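Visit report: Nyanda demonstration station, Jundale
December 17, 2024

I went to Jundale to see how Amum looks after the paired hand-held grippers at its Nyanda station. We are due to set up a similar station in January, and I wanted the maintenance side more than the demo. Peninah Nyaga runs the station and gave me most of the morning.

Layout

The station is one table on gray carpet, with stands nearby and the cables run across the floor. An operator works with one gripper in each hand. Each gripper is cabled separately and has its own log sheet. Tape on the floor fixes the table position, and Nyaga treats that as part of the calibration. If the table gets bumped, work stops until it is back on its marks and the reference check has been run again.

Pads

Most of the upkeep is in the finger pads. They fray along the top edge first, where the pad meets the hard body of the finger. Amum inspects them every 200 cycles and replaces them at 2,000 or when the fraying reaches the gripping face, whichever comes first.

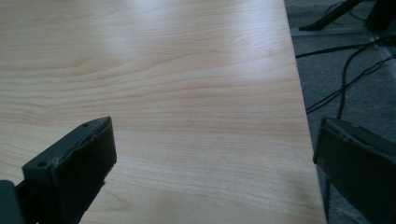

Pads are changed in pairs. Mixing a new pad with a worn one shifts the closing point to one side, and the opening then has to be measured again. The old adhesive comes off with a plastic scraper – no solvent, as it softened the backing on an earlier batch. New pads sit under a clamp overnight before the gripper goes back into service. The spares come from a supplier called Wokis, and the lead time is long enough that Nyaga keeps 400 on the shelf.

Cables and markers

Cable strain was the second most common entry in the log I was shown, which ran to 521 lines. The usual fault is an intermittent signal when the wrist turns outward. Their procedure is to reseat the connector, flex the cable by hand near the gripper body while watching the signal, and swap the cable if it drops out even once. They do not repair cables.

The white marker plates on top of the grippers get a dry wipe at the start of each shift. A plate that has come loose is refitted and the gripper recalibrated, even if the readings look normal. Socks are one of the standard items for two-handed work, laid flat between the grippers.

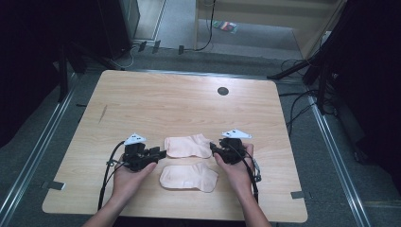 Points for our setup

Tape the table down before the first calibration. Order pads early. Keep a separate log for the left and right units – Amum started with a shared one and could not trace early wear to either side. I still need the clamp pressure for the pads, which Nyaga has promised to send.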